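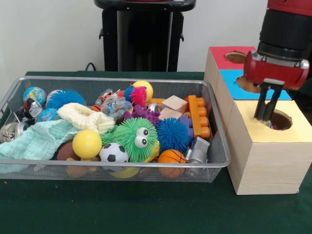
Ankit Maurya asks whether the boxes can be bought without the basket, and whether a tennis ball goes through the holes. Yes to the first. A tennis ball does not go through, and neither does anything else that size. The full list of what fits and what doesn't is further down, under Sizes.

Gurkau Basket and Drop Box Set

The set is one Gurkau wire basket, one single drop box and one double drop box. It is sold by Plellen for playrooms, preschool rooms, therapy rooms and homes. Toys are kept in the basket and posted into the boxes. Toys are not included.

What you get

Basket. Rectangular, silver wire mesh, open at the top, with a rim all the way around. It is deep enough to hold a mixed load of balls, blocks, cars and soft rubber toys without a lid. The mesh is fine enough that small cars and standard wooden cubes stay inside. Beads, marbles and puzzle pieces should go in a bag first.

Single box. Light wood with a pale yellow top. One round hole.

Double box. Light wood with a top painted half red and half blue. There is a round hole in each color. The inside is split by a divider under the line where the two colors meet, so what goes into red stays under red.

Card. One printed card with six games, in English and Spanish.

All the edges are sanded and the corners are eased. The outside walls of the boxes are left in plain wood. We tried painting the walls as well on an early batch and went back to plain. Paint on the walls chipped where the boxes rubbed against each other on the shelf, and the tops hold up better.

Sizes

The boxes are 7 inches tall. The basket is 8 inches deep inside at the center and slightly less near the rim corners, where the wire turns.

These go through the holes: small wooden cubes, small die-cast cars, rubber finger toys, short crayons, large buttons, wooden spools, and most of the small plastic animals sold by the tub.

These do not: tennis balls, large spiky puffer balls, play footballs, most interlocking blocks of the big kind, and anything with a stiff handle.

Soft spiky balls are the in-between case. The small ones can be pushed through with a thumb. The medium ones go in and are then hard to get out, and we suggest keeping those in the basket and leaving them out of the posting game. If one does get stuck, turn the box over and take off the base panel. Don't pull on the strands. They stretch and then snap.

If you are buying for a group of children of different ages, check the smallest toy you plan to use against a small-parts tester. The boxes are fine for toddlers. Many of the things that fit through the holes are not.

Setting up

Nothing has to be assembled. Take the paper out of the boxes, wipe the tops with a dry cloth and put the set on a table or on the floor. We suggest a tablecloth or a mat if the table is a good one. The feet of the basket are bare wire and can mark a soft finish. Felt pads are sold separately, or you can use any stick-on pad from the hardware store.

Most people put the basket on one side and the boxes next to it, close enough to reach without getting up. The single box is the one to start with. Bring in the double box when the child can already post into one hole without help.

The boxes have the same footprint and can be stacked for storage. They can be used stacked too, with the upper one set back, but a child who leans on it will move it. For under-threes, keep both boxes flat on the table.

Using the set for tidying

We sell this as a game, and a good part of our mail is about cleaning up. Toys that live in a big open basket tend to sink into layers. The small things go to the bottom, the big balls sit on top, and a child who wants one car tips out the whole lot.

The boxes help with the small layer. Pick one kind of thing for the single box, such as cars, and let the child post them at the end of the day. Use the double box for two more kinds. Balls, cloths, and soft toys go straight back in the basket. After a week or two the basket holds big things only, and it is much quicker to look through.

Loose sets, such as counting bears or play coins, do better in a clear zip bag inside the basket. You can see what is in the bag without opening it, and it comes out in one piece.

Fabric items are best laid over the side or rolled along one edge. Knitted things catch on the cut ends of the wire if they are stuffed down into a corner. We file the ends, but wool will find them.

Games on the card

1. Post and listen. Drop one item at a time and listen to it land. Cubes and rubber toys sound very different.

2. Red or blue. The adult says a color, the child posts into that hole.

3. Hard and soft. Hard things go in red, soft things in blue.

4. Will it go? The child picks something from the basket and says whether it will fit before trying it.

5. Feel for it. Reach into the yellow box without looking and name what you have hold of.

6. Clear the table. Everything on the cloth goes into a box or back in the basket before a song ends.

Game 4 is the one that teachers write to us about most. Put in a few things that clearly won't fit along with the ones that will. A ball that looks small and turns out to be too wide gets more talk going than a whole basket of cubes.

For game 5 an adult hand will reach the bottom only if it is a narrow one. Children up to early school age have no trouble.

Getting things out

Each box has a base panel held by two wooden turn buttons. Turn both, lift off the panel and tip the contents into the basket. On the double box there is one panel for both halves, so hold a hand over the side you don't want to empty. We have had requests for two separate panels and are looking at it.

The turn buttons are stiff when new. They loosen with use. If they get too loose, tighten the screw a quarter turn.

Weight and load

The basket is rated for 8 pounds of toys when carried by the rim. It will hold more than that standing on a shelf. Please don't use it as a step or a seat, and don't hang it from a hook by one side.

We tested the base panel of the single box by opening and closing it 3,000 times. The panel was fine. One turn button was replaced partway through, and we have used a longer screw in that position from then on.

Cleaning

Basket: warm water and dish soap, then dry it with a towel. Do not leave it standing in water. It can go outside for a rinse with the hose.

Boxes: damp cloth only. The wood will swell if it is soaked and the base panel will stick. If that happens, leave the box open in a dry room for a day or two before trying to force it.

Painted tops: soap is fine. Do not use bleach wipes every day, they dull the red first. Classrooms that have to disinfect daily can order the clear top covers, which screw down over the paint and have matching holes.

Spare parts and extras

Base panel, single
Base panel, double
Turn buttons with screws, pack of four
Clear top covers, one single and one double
Felt pads for the basket
Replacement game card
Bornar cotton liner for the basket, natural color

The Bornar liner ties on at the four corners. It keeps small pieces from poking through the mesh and protects knitted things. It does hide what is inside, so some customers buy it and then only use it for travel.

The older Kozłowski boxes, which we sold before this set, have a smaller footprint. They will not stack with these, and their base panels are not interchangeable. We still have panels for them. Write to Gunnel Lie in the parts office and say which color the top is.

Ordering and delivery

Order the full set or any of the three pieces alone. Orders in by noon leave the same day, Monday to Friday. The boxes come nested in paper inside the basket, in one carton. Please keep the carton until you have checked the wood for dents.

Schools can order on account. For orders of more than 500 pieces, ask for a quote first, as the double boxes are painted in batches and there may be a wait. The next batch is due in May.

Returns are accepted in unused condition. A box with one scratch on the base is still unused as far as we are concerned. Paint that has been chewed is not.

Share 7 Comments 8

Home Shop Baskets Boxes Spare Parts Schools Delivery Contact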